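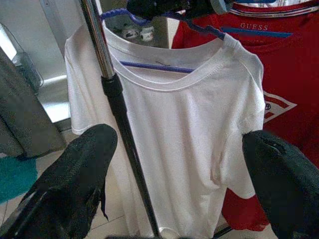

Dalva Seixas would like more on the rails and less on the tables, and she put it to me in very nearly those words when she read my first draft of this report. People who come in for a school shirt or a pair of jeans, she wrote in the margin, want to look along a rail and pull out their size, and they lose heart if they have to dig.

I agree with her, and a good part of the spring and summer has gone on exactly that. So, with apologies for going on a bit (you did say you liked the detail!), this is how the Cotport clothing room has been getting along with the grant of £3,000 you so kindly made us in February.

The first thing we bought was rails. We settled on the telescoping sort, with a chrome upper pole that slides into a thicker black one, and I am very pleased with them. They go up for the long coats and down again for the children's things, and the black collar at the join is easy to undo even for those of us with stiff fingers. We have 5 of these now, and we have also replaced the wire hangers, which were forever leaving rust marks on shoulders, with plastic ones in blues and purples. White T-shirts look especially well on them, I must say. A plain white tee is the thing we are asked for most, what with school PE and people starting kitchen jobs, and on a hanger it looks like something you would choose for yourself.

The sorting side has been slower. Everything that comes in from the Zekwood and Rizzi collection points is tipped out on the long white table and parted by hand, whites to one end and denim next to them, and on a busy morning it does rather creep over the front edge.

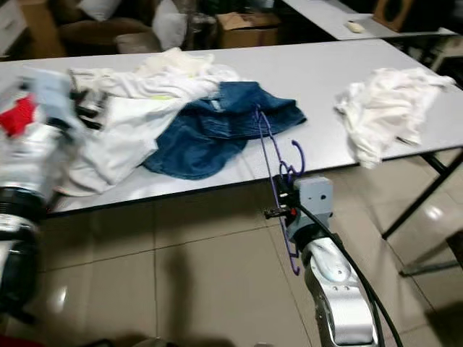 Settimio Grasso has suggested a second table of the same length, so that one can be kept for things already checked and ready to hang. I think he is right, and there is enough left in the budget line to cover it if you are content for us to move the money across from signage. We did try baskets from Cloritz for a while, but the clothes went in folded and came out creased, and jeans in particular took up far too much room.

Opening hours have gone from 2 mornings a week to 3, and we should like to add an evening for people who are at work in the day. The steamer is still on order. I am told it has been sent, and I will let you have the receipt with the others when it comes.

With warm thanks from all of us in the clothing room, 9/17/18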